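Picking Up Fruit with Hand-Held Grippers: Notes from Our Robotics Club

I run the beginner group at Sisen, and fruit is how I start everyone off – mandarins first, apples later.

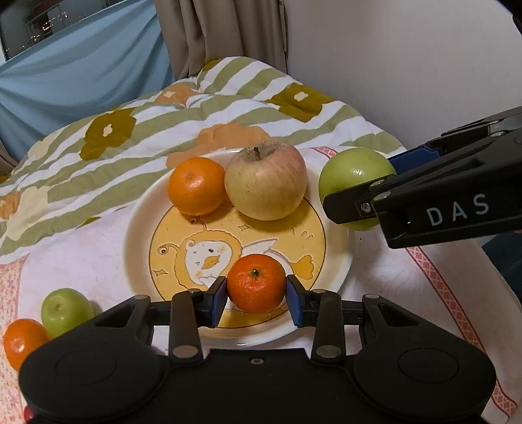 How many tries should a new student record before switching fruit?
I ask for 15, then a short break, then 15 more with the next one.

Close the fingers slowly and stop once both pads touch the skin. Lift straight up, hold, set it down on the plate and let go before you pull back! Brayden Girard always rushed that last bit, and his September clips had to be redone (all 44 of them, poor guy).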